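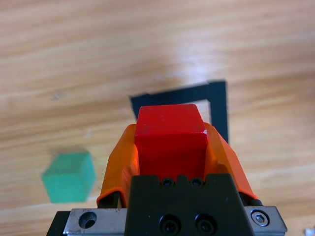

Tamiru (robot kit)

Tamiru is a tabletop robot arm kit sold by Prultetti, a small maker of teaching hardware based in Stultow. It is aimed at schools, hobbyists and people who have a spare table and believe they have a spare weekend. The kit went on sale on 2018-07-20, a little over a year after the company first said it was nearly ready.

Design

The arm clamps to the edge of a table and carries a two-finger gripper. The fingers are molded in bright orange, with angular, flared sides, and are fixed to a black central block with a metal plate behind it. Hex socket screws hold much of the assembly together. The manual calls the layout "friendly to service," and owners agree that they have had the chance to find out. A small camera at the wrist looks out over the fingers, so the arm sees whatever it is about to pick up and very little else.

The first batch had gray fingers. According to designer Faith Kaijage, the switch to orange came after testers kept losing track of where the gripper ended and the table began. The gray ones are now mildly collectible, mainly among people who already own two.

Software

Tamiru runs on Skarnaveo, a control program written by Kibet Mushi and supplied with the kit. The user moves the arm by hand through a task, Skarnaveo records the motion along with the wrist camera's view, and the arm then tries to do the same thing alone. The manual recommends 36 recordings per task. It describes this number as "comfortable" and does not say for whom.

Starter tasks

The usual first exercise uses painted wooden cubes and a square marked out on the tabletop in black tape. The arm is asked to pick up the red cube, leave the green one alone, and set the red one down inside the square. Any wooden table will do, though the manual warns that strong light on a pale surface can wash out part of the camera's view. The cubes are softwood and the paint chips at the corners with use. Prultetti sells replacements, as well as rolls of tape at a price that has sent many owners to the hardware store.

Later exercises cover stacking, sorting by color and returning cubes to their box. The last of these is popular with teachers and unfinished in most classrooms.

Reception

Early reviews praised the gripper and the clear build guide. Assembly was another matter: the box promises 90 minutes, and reviewers reported about twice that, plus a search for the small hex key. The price of $453 was considered fair for what is included, less so once buyers noticed that the power supply is not.

Prultetti has since added the power supply. It also raised the price, in June of the following year, and renamed the earlier version Tamiru Classic.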